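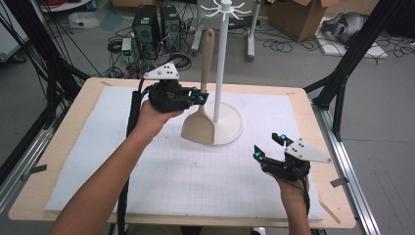 *Both hands busy at the table.*

**1/**
A few posts on cider this time, because people keep asking me what the label on a bottle from Ellow means. I've bought from there for years and have notes on most of the makers. Pour something and read along.

**2/**
Ellow is a small valley with clay soil at the bottom and thin, stony ground higher up. The orchards sit on both. The low trees give more fruit. The high ones give smaller apples with thicker skins, and most makers keep those for their dry cider.

**3/**
The main apple is Dutberg. It's a bittersweet, late to ripen, usually picked in October. On its own it makes a brown-gold cider with a lot of tannin and a smell of dried orange peel. Some people find it too much. I like it with pork.

**4/**
The second apple is Bravo, a sharp. It brings the acid. A typical Ellow blend is mostly Dutberg with enough Bravo to keep it from tasting flat. When a label just says "valley blend," that's normally what's in the bottle.
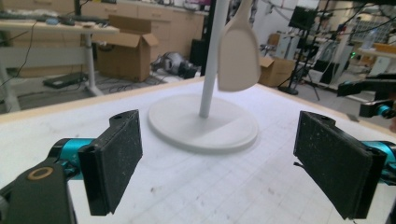
**5/**
Fermentation is slow there. The cellars stay cold through the winter and the makers don't heat them, so a barrel started in November may still be ticking over in April. Most use the yeast that comes in on the fruit. It means bottles differ from year to year, sometimes by a lot.

**6/**
Orkusside is the maker I'd start with. They have 12 acres, all on the upper slope, and press everything themselves. The dry one spends the winter in old oak and gets bottled in late spring. In a normal year they fill 3000 bottles, and a bad frost in May can cut that in half.

**7/**
They also do a single-tree-row cider from the oldest Dutbergs. Only 200 bottles. I've had it twice. The first was excellent, the second was closed and a bit sour at the start and needed an hour in the glass. If you find one, don't open it young.

**8/**
Serving: cool, not fridge cold. Straight from the fridge you get tannin and not much else. I take it out half an hour before dinner and pour it into a plain wine glass. There's often sediment, so stand the bottle up the night before and leave the last inch behind.
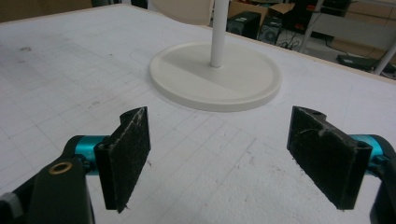
*Close in, over the white work surface.*

**9/**
On food: the dry goes with pork, sausages, roast chicken, hard cheese. The medium is better with anything that has onions cooked down in it. I wouldn't put either with fish — the tannin turns metallic.

**10/**
Keeping: the dry holds three or four years if it's stored on the cool side. The medium should be drunk the year you buy it. I had a case of medium in a closet at 61 degrees and by the second summer the fruit had gone out of it.

**11/**
Next thread will be on perry from the same valley. The pears there are a separate subject and I still have two bottles to get through before I write it up.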